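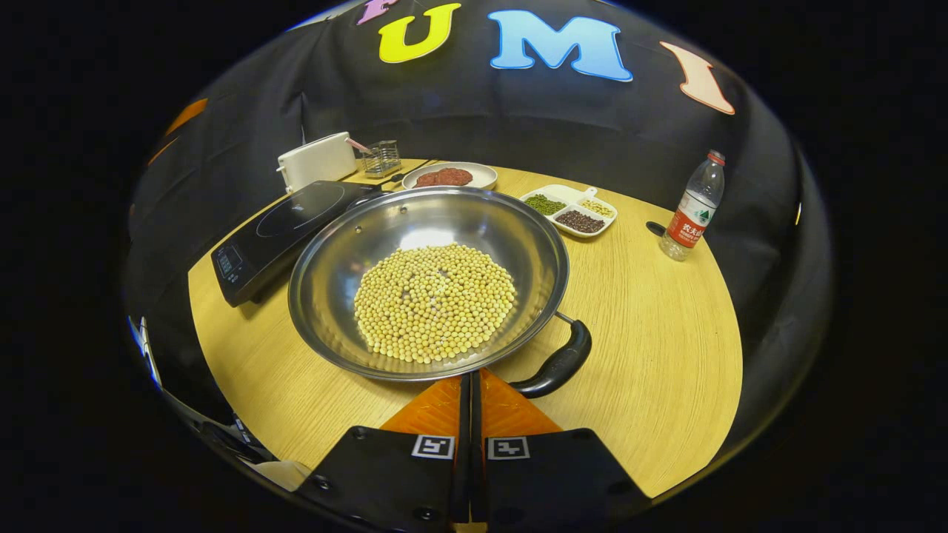 Kitchen Table Gallery

A gallery page for the soya bean course at Staderbridge. The course has been going for 11 years and is taught by Wanda Sikora and Rutilio Hinojosa, and it covers soaking, grinding, pressing and toasting. All of it is done on ordinary domestic equipment. The captions below were put together from the course handouts, with a few additions where people have written in to ask the same thing more than once.

Page updated May 12, 2024.

Dry beans in the wok

The wok is stainless steel, with a black loop handle on each side, and the beans are dry yellow soya beans, small and round. They cover the bottom of the pan in a wide layer with a little bare metal showing through. A layer like this is easy to look over before you start. Go through it with your fingertips and take out split beans, grit and bits of stalk. Pale yellow beans are the ones we use for everything on this page. Black ones can be soaked and cooked the same way, but the milk comes out grey and the tofu looks dirty even when it is fine.

A wok suits this job better than a bowl. The sides slope, so the beans run back to the middle when you let go of them, and stones tend to end up at the bottom with the heaviest beans. The thin rim also makes it easy to tip the lot into a sieve.

Notes on buying

We buy from Ledesma, who sell by the sack and by the small bag. The small bags are fine for a first try. A sack keeps well in a dry cupboard but the last third is always slower to soften, and if you bought it before August you may find it needs longer in the water by the following spring. Write the date on the sack.

Do not buy beans sold as seed for sowing. They may have been treated, and they are not meant for eating.

Washing

Cover the beans with cold water, stir with your hand and pour the water off. Do this until the water is clear enough to see the bottom of the pan. Three changes is normal. Skins and half beans float, and can be poured away with the water. Drain in a sieve and shake it.

Soaking

Use plenty of water. Beans more than double in size, and a pan that looks generously filled at bedtime can have dry beans poking out of the top in the morning. In a cool kitchen leave them for 9 hours or overnight. In hot weather put the pan in the fridge and allow longer.

To check, split a bean with your thumbnail. The two halves should be flat on the inside and the same colour all through. If there is a dip in the middle, or the centre is a darker yellow, give them another hour and check again. Throw away the soaking water and rinse.

Grinding

Most people on the course use a jug blender. Fill it no more than half full with beans, top up with fresh water and run it until the mixture feels smooth between your fingers. Rutilio uses an old hand mill that clamps to the table, and gets a slightly coarser result. Either will do. With the hand mill, add the water a spoonful at a time or it backs up in the hopper.

Boiling

Raw soya must be cooked properly before anyone drinks or eats it. Strain the ground mixture through a cloth, put the liquid in a deep pan and bring it up slowly, stirring along the bottom. It foams just before it boils and will go over the side if left. Turn it down when the foam rises, then simmer gently for at least 10 minutes, still stirring. Do not use the wok for this unless it is much bigger than the amount of milk. The sloping sides leave very little room for the foam.

For tofu, let the milk cool to 80 degrees before adding the coagulant. Stir once or twice, put the lid on and leave it alone.

Toasting

Toasted beans are the one thing here that goes straight from the washing stage to the pan, without grinding. Soak them for a short time only, dry them on a towel, then put them in the wok over a low heat. Keep them in a single layer and keep them moving. They are ready when the skins have split and the insides are brown and crisp. Test one after it has cooled, as they stay soft in the middle while hot. Salt them in a bowl afterwards. Salt in the pan catches and tastes burnt.

Looking after the pan

Stainless steel does not need seasoning. Wash it in hot soapy water and dry it with a cloth, including the places where the rivets come through on the inside, where bean skin collects and sets hard. If milk has caught on the bottom, soak it in cold water first. Hot water makes it stick more. A paste of bicarbonate of soda will shift most of what is left. Check the handles now and then, and tighten anything that has worked loose.

The pulp

The pulp left in the cloth is good food and should not be thrown out. Squeeze it well, cook it through in a dry pan and keep it in the fridge for no more than three days. Wanda puts it in flatbreads and in burgers with onion and carrot. It also freezes in flat bags.

Handouts

The full set of handouts, including the pressing box drawings, is in a folder at the Dular shop on Rerport Road. Ask at the counter. There are 192 pages, so please say which part you want copied. Copies are charged by the sheet, and the originals have to stay in the shop.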